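Harness webbing, buckles and the two-finger rule

I replaced the harness on my older kelpie cross in June and kept notes, mostly because the sizing charts disagreed with each other. She is a deep-chested dog with a narrow neck, so anything cut for the chest slides forward over the shoulders.

The old harness was a Moveo step-in. The webbing held up well. The side-release buckle did not: one prong lost its spring and the clip would let go under a sideways load. Side-release buckles are moulded in acetal or nylon, and the cheap ones go brittle if the harness lives on a hook in full sun, as ours did.

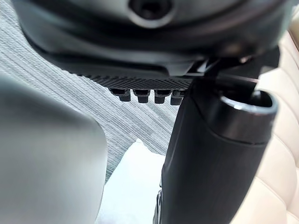

The replacement is a Casto Y-front, size medium. Girth is adjustable on both sides, neck on one side only. The Y-front leaves the shoulder blade clear when she reaches forward, and the step-in never managed that. Weight on the kitchen scale was a little more than the old one, all of it in the metal D-rings.

Measuring. Use a cloth tape, dog standing, behind the front legs at the widest part of the ribs. Take it 2 times and use the larger figure. If the dog falls between sizes, go up and shorten the straps. Leave room for two fingers flat under the webbing at every point, including under the belly strap, where most people forget to check. 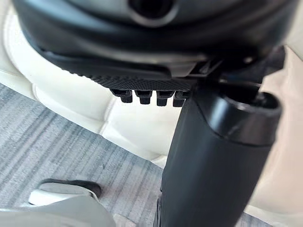

Close view, with the textured strip and the row of four underneath.

Denise Heywood, who runs the Monday obedience class, prefers a flat collar for heel work and a harness for the long line. I agree with the second half. A dog hitting the end of a long line at speed should not take that load on the neck.

I paid 50 dollars for the harness and bought the lead separately. The matching lead was 100 cm, too short for a tall handler, so I kept the old Srisuk one in biothane. It wipes clean and doesn't hold the smell of the dam.
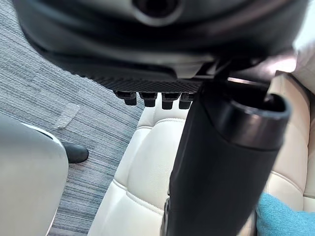
Can a padded harness go in the washing machine?
Mine goes in on a cold, gentle cycle in a mesh bag with the buckles done up, then dries in the shade. Skip the dryer, as heat deforms the buckles and the foam.

Violeta Vergara emailed after my last post to ask about chafing behind the elbow. Check the belly strap position first. It should sit a hand's width back from the leg. If it creeps forward, the chest piece is too short for the dog and no amount of tightening will fix it.

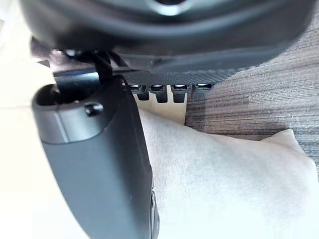 The woven-look plate and the tabs below it.

One complaint about the Casto: the strap keepers are loose and the tail ends flap. I put a few stitches through each in bonded nylon thread. Next month I'll recheck the girth, as she usually drops a bit of weight once the mornings warm up.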